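Skip to content Home Projects Datasets Docs Contact

We use cookies to remember your settings. Accept / Manage

# Cloretora Household Baskets

Filed under: Data cards, Home goods, Storage

Cloretora is a small collection of pictures and written notes on the baskets, trays and bins people keep in kitchens and hallways. It was put together at Cetness for work on sorting household things by shape, material and use. This README covers what is in the collection, how the notes are written and what to watch for.

## What is included

- Pictures of open containers, mostly seen from above or from one side
- One note per picture, in plain English
- A list of the terms used in the notes, with short definitions
- A change log

Most of the baskets came from homes in Zurnoldale. A smaller group was lent by Hoàng, a housewares shop that closed its front counter in February and now sells only by mail.

## How the notes are written

Each note has 8 fields: shape, main material, color, rim, wall, handles, contents and remarks. Fields are left blank when the picture does not settle the matter. A blank under "handles" means that no call was made. It does not mean the basket has none.

Color is given in everyday words. If the rim and the walls differ, both are written down, rim first. We stopped using paint-chart names in version 2 – two people rarely picked the same one.

"Woven" covers any wall made of strands, whatever they are made of. "Molded" is for walls formed in one piece, including those with a weave pattern pressed into the surface. The two are easy to mix up on plastic baskets, so check the gaps between strands before choosing.

## Rim terms

There are 13 rim terms in the list. The ones that come up most are plain, rolled, wrapped, braided and scalloped. Use "scalloped" when the edge is a row of rounded loops or curves, and add "overlapping" if each loop crosses the next. 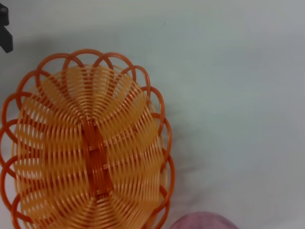
*Oval basket, orange plastic. Rim: scalloped, overlapping, darker than the walls. Wall: woven, thin strands.*

For see-through or partly see-through plastic, put "translucent" under remarks. Light coming through the strands can make one part of a wall look much paler than another. Record the overall color and leave the pale patches out.

## Known problems

- Plastic baskets are over-represented compared with wicker and wire.
- Size is not recorded. Do not work it out from the picture.
- Older notes use "bowl" for some shallow baskets. These are being changed as they are found.
- Picnic baskets with lids are missing, apart from 2 that were kept with the lids off.

## Corrections

Send corrections with the picture number, the field and the new wording. They are read on Tuesday and go into the next version. Changes to the term list take longer – every note that uses the term has to be checked again.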